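Morodura suture pad for autonomous stitching trials

Symonenko's October write-up claims 93 percent of throws completed without help on our pad. Read it with care — a completed throw is not a sound knot, and the wrist view gets hard to read near the glare. 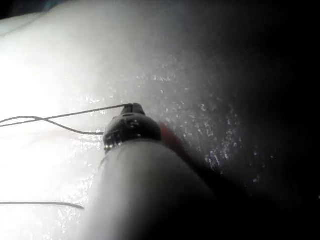 What we could repeat

Quyên Lò reran the policy on two pads. One tied stitch across a red cut proves little.
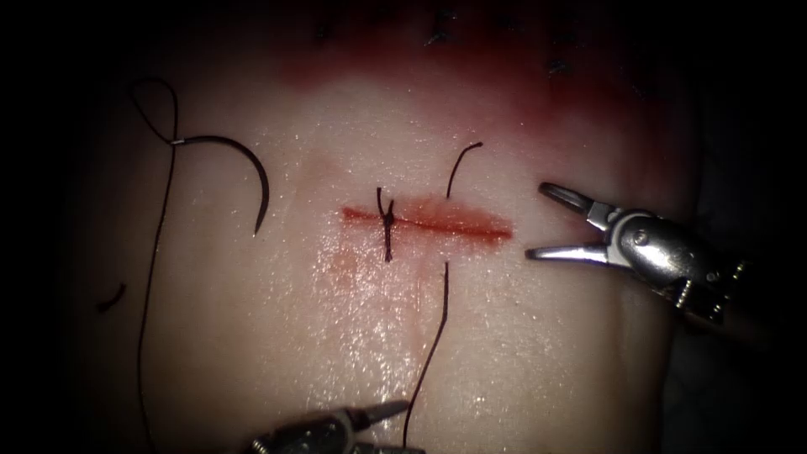
Spacing and tension went unscored, so we make no claim on either. Pads ship in packs of four.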